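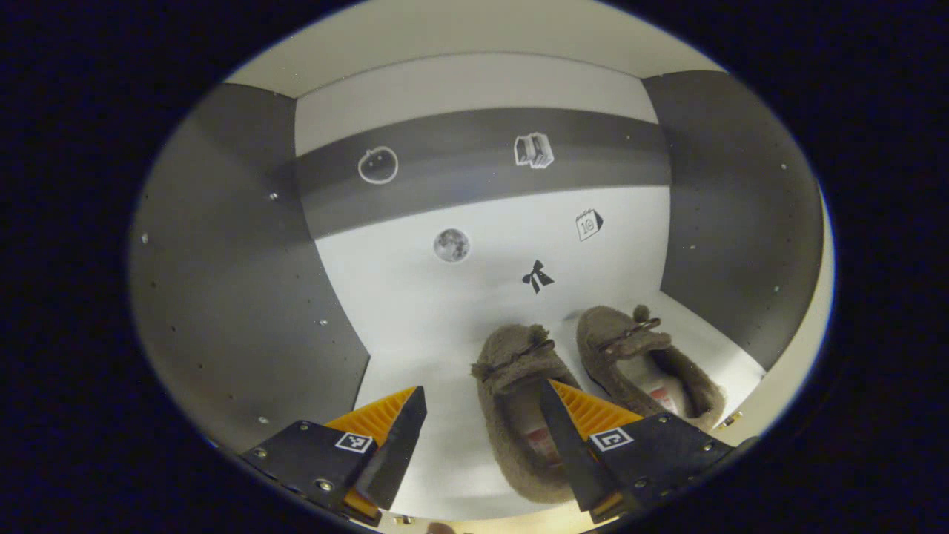
Speaker notes: Sorting and matching play, ages two to five
Szymon Jasińska, Wednesday session, Skulum

Opening (4 min)
Start without the slides. Ask who has a shape sorter at home. Ask who has seen it used for shapes after the first week. Wait for hands.

Define terms. Sorting: grouping by one property. Matching: finding the identical item. Parents use the words as if they meant the same thing. For this talk they are separate.

Slide 2: the log
We kept a play log at the Koskela playgroup through June. 1,422 entries. 419 were sorting or matching. Of those, 400 were started by the child — pause here, let them read the number.
Do not claim the log shows learning. It shows what children picked up and what they did with it.

Slide 3: order of difficulty
Identical pairs first. Then color. Then size, with two sizes only. Function comes last (things for eating, things for the bath). Many boxed games skip from color to function. The Flivisar set does this at card nine. Show the card.
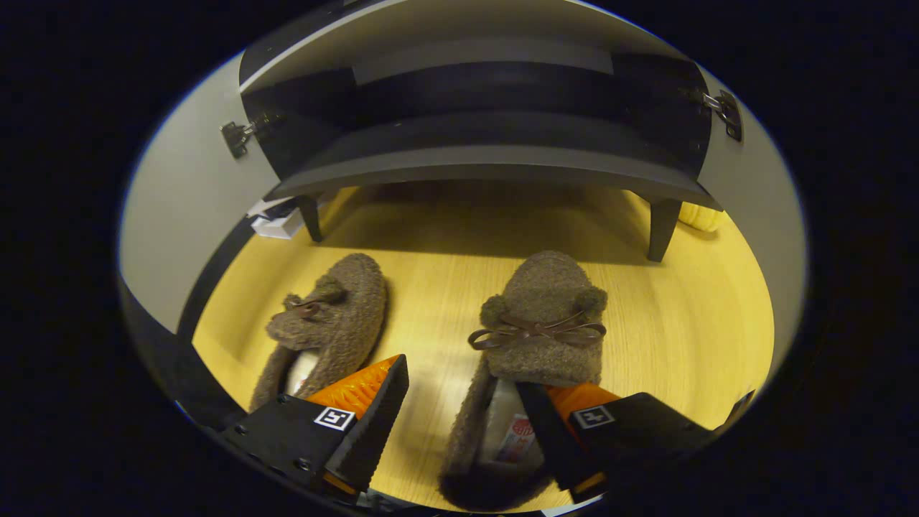 Does a child need a bought game for this?
Household items work as well for pairs and color; a boxed set helps mainly with size, where the steps need to be even.

Slide 4: session length
Five minutes at age two. Ten at four. Stop while the child is still interested. If the child changes the rule halfway through, follow the new rule and say it out loud: "Now we're doing big ones."

Slide 5: correcting errors
Name the property, leave the piece where it is. "This one is red." Wait. Most of the room will want to move the piece — mention that I still do it.

Skip slide 6 if past 7:40.

Slide 7: Skalo tiles
Pass the bag around. Ask each table to sort by any rule, then have the next table guess it. Allow six minutes. Collect the tiles before questions.

Handout is by the door. The blank log sheet is on the back.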